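4. The Open Day as a Test Bed

4.1 Why we moved the demonstration into a kitchen

Most of what we know about how people react to a household arm comes from rooms that look nothing like a household. Visitors to a lab stand behind a line on the floor, the object to be grasped sits on a bare table, and the lighting has been chosen by someone who cares about cameras. We wanted the opposite for the open day on March 7, 2021, and we were lucky that our colleagues at Retel were willing to let us take over their full-size demonstration kitchen. It has real cabinets, real appliances, and the kind of countertop where things pile up during a busy afternoon.

We will say right away that we enjoyed this enormously. The visit was planned as outreach and grew into the richest source of observations in the whole project, which is why it gets a section of its own here.

In all, 168 visitors came through the kitchen. They arrived in small groups, stayed as long as they liked, and were free to walk out in the middle of a run (a few did, usually with a child pulling at a sleeve). Before entering, each visitor filled in a short card with their expectations, and on the way out they filled in a second card with the same questions plus a blank space for remarks. The cards are the basis of Section 4.4. The observations in Sections 4.2 and 4.3 come from notes kept by the two authors on duty and from the controller logs.

4.2 Setup and task

The arm was brought in on a cart and parked alongside the counter, so that the working area stayed reachable from one standing position. We did not clear the kitchen for the occasion. The appliances along the back wall stayed where our hosts keep them, and the arm had to share the counter with them. This matters for planning: an arm that swings freely over an empty table has many more ways to reach a spoon than one with a coffee maker and a kettle behind its working area.

The task was tidying. The planner, Rodach, was given a small set of everyday things on the counter and asked to move them one by one to a place picked by a visitor. A run ended when every object had been placed, when the planner gave up, or when the operator stopped it. We picked tidying because every visitor is an expert in it. No one needs to be told what a successful run looks like, and everyone has an opinion on where the spoon should go.

Objects were chosen to be awkward in different ways. A wooden spoon is long and light, and its handle rolls if touched off center. A silicone mat is flat and flexible, so an object on top of it can shift when the mat does. A clear plastic food container is hard for the depth camera, which tends to look straight through the walls and report the counter behind them. Figure 3 shows the arrangement we used for the container runs.
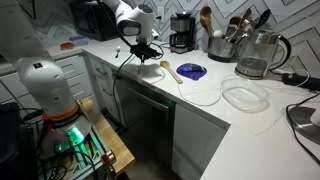 Figure 3. The arm at the kitchen counter, gripper pointing down above the stone surface, with the wooden spoon, the purple mat and the clear container to its right.

The gripper has two slim fingers, and for the open day we kept it pointing down at the beginning of every run. This costs some reach near the wall, but it makes the arm's intentions easier to read. Visitors could follow the fingers and guess which object came next, and many of them guessed out loud. Speed was capped at 600 millimeters per second for the first run of each group and lowered when small children were in the room.

One author operated the stop button throughout. The other, Arnout Kramer, talked to the visitors and passed their requests to the planner. We had prepared a script for him and he dropped it after the first group. The questions were better than the script, and they came in an order we would never have thought of.

4.3 What happened during the runs

The spoon was the crowd favorite. Rodach approaches long objects near the middle of the handle and closes slowly, and in most runs the spoon came up level and was set down without trouble. When it did roll, the planner waited, looked again, and tried a second approach from the new position. We had considered this pause a weakness and had plans to shorten it. The visitors loved it! Several described the arm as "thinking it over," and people who had been chatting at the back came forward to see what it would do. We have kept the pause at its original length in the current release.

The container was harder, as expected. Its rounded corners leave little for two fingers to hold, and its transparent walls gave the depth camera the trouble described above. Our workaround was to find the rim in the color image and to ignore depth readings inside it. This worked well under the ceiling lights. It worked less well when a visitor leaned in and threw a shadow over the counter, and in seven runs the planner lost the rim entirely and gave up. We had never seen this in the lab, simply because no one in the lab leans in. A fix that combines several views of the rim was added in July and is described in Section 5.

Three runs were stopped by the operator. In two of them a visitor reached for an object while the arm was moving toward it, and in the third a cord on the counter was dragged along with the mat. None of these caused damage, and all of them taught us something. Cords in particular are missing from our object models. The planner treats a thin cord as part of the surface beneath it, and on a pale counter a white cord is very nearly invisible to the segmentation step. Anyone planning a similar demonstration should have a look at the cords first, or, if they are feeling brave, leave them in and take notes as we did.

We also want to record a smaller observation about sound. The kitchen was noisy, with talk and footsteps in the hallway, and visitors could not hear the motors. Some asked whether the arm was on. After the second group we had the controller announce each move with a soft tone, and the question was not asked again.

4.4 What visitors told us

The entry cards were cautious. The most common expectation was that the arm would be fast and would break something. The exit cards told a different story, with most visitors calling it slow and careful, and many adding that they would not mind the slowness if they could be in another room while it worked. This is a valuable remark for us. Much of the effort in the field goes into making arms faster, while the people in this kitchen mostly wanted one they could turn their backs on.

Remarks in the blank space were wonderfully concrete. One visitor wanted to know whether it could reach the back of a low cabinet. Another suggested that it should always put things back where it found them unless told otherwise, a rule so sensible that we were a little embarrassed not to have it. A retired baker pointed out that our placing motion set the spoon down bowl first, "which is how you get a stain." We changed the motion the following week.

Visitors who chose a placing spot themselves wrote longer remarks than those who only watched. We did not assign these roles at random, so the difference may say more about who steps forward than about what stepping forward does. A follow-up at the Van Damme training center in Korkovlow will assign the roles by card number, using the same objects and the same speed cap.

4.5 Limits of the observations

The people who attend an open day have chosen to come, and they are likely to be friendlier toward robots than their neighbors. The kitchen was a real one in its fittings, though no one was trying to cook dinner in it. We also changed the setup during the day, by adding the tone, so the early and late groups did not see quite the same demonstration. The cards from the first two groups are therefore reported separately in the appendix.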